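Drekero 712 Solar Charge Controller

I've fitted nine of these now, mostly on garden rooms and one very leaky narrowboat, and I still reach for the 712 first. It sits between your panels and your battery bank and gets on with it – no app to sign up for, no fan whining away in the cupboard at night. The screen is big enough to read without my glasses (hooray!) and the terminals take proper thick cable.

Order code 3412 comes with the battery temperature sensor and three spare fuses. Fit the sensor, please! Charging in January is much kinder with it plugged in.
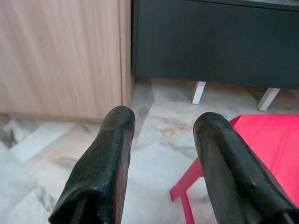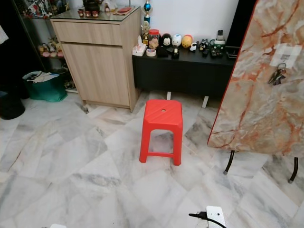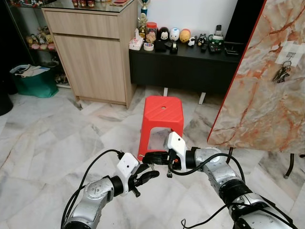
Vasilakis wrote in to say the 712 went straight on to an old lead-acid bank without any trouble, but the equalise setting was buried three menus deep and the booklet hardly mentions it. Fair point. Hold the left button down, go to Battery, then Advanced, and it's under Service.

If you're running lithium, choose that profile before you connect the panels – battery first, panels last, always. We send these out from Gomville, and the Skuder wall bracket fits it if you'd like it off the floor.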